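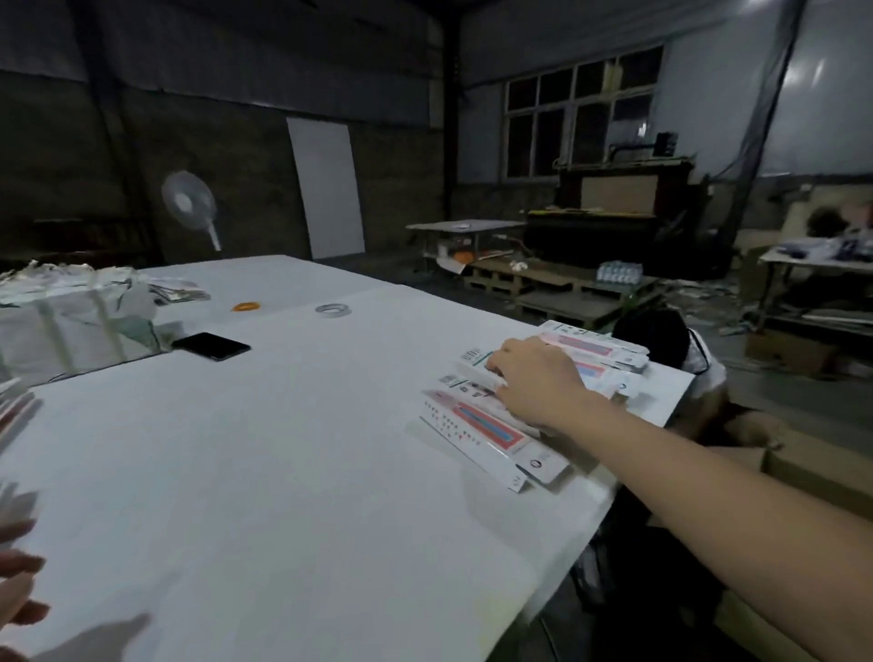

Sellholm Runners Digest, Vol 26, Issue 7

From: Serpil Karakaya
Date: 2021-12-07
Subject: Re: [sellholm-runners] Relay teams for the indoor meet

Hi everyone,

Thank you Bülent for getting this going, I am so happy we're doing relays again! I ran second leg at the July meet in Nadport and still grin when I think about that last handoff (Afroza, you came out of the zone like a rocket).

Bülent Bilgin wrote:
> The entry form for the indoor meet at Kozma Hall is open. We can
> put in a 4 x 200 and a 4 x 400, mixed or women's. I need to know
> who wants which, and whether anyone minds doing both. There's
> 34 minutes between the two races on the draft schedule, so it
> can be done but you'd feel it.
>
> Also, does anybody know if spikes are allowed on the new surface?

Put me down for the 4 x 400, any leg except first. I've never learned to like blocks. I could do the 200 too if you're short, but Şengül is much quicker than me over that distance right now and she should get first pick. Her last rep on the hill session was something to see!

On spikes – I called the hall and they said pyramid only, short ones, and they do check at the door to the track. Ertuğrul has the same shoes as me and his came with the long pins, so swap those out before you travel.

For handoffs, could we have the back straight for part of practice? I'd love to try the upsweep for the 400 team. We lost a lot in Nadport by slowing down to be safe, me more than anyone, and with tired legs coming in I think the outgoing runner should be looking back the whole way.

I can drive and have room for three if you don't mind bags on your knees. Leaving from the Pendik road parking lot, same as last time. Afroza, are you still bringing your sister? She'd make a great anchor for the mixed team if her membership has come through.

So excited for this one,
Serpil

_______________________________________________
sellholm-runners mailing list
To leave the list, reply with "remove" in the subject line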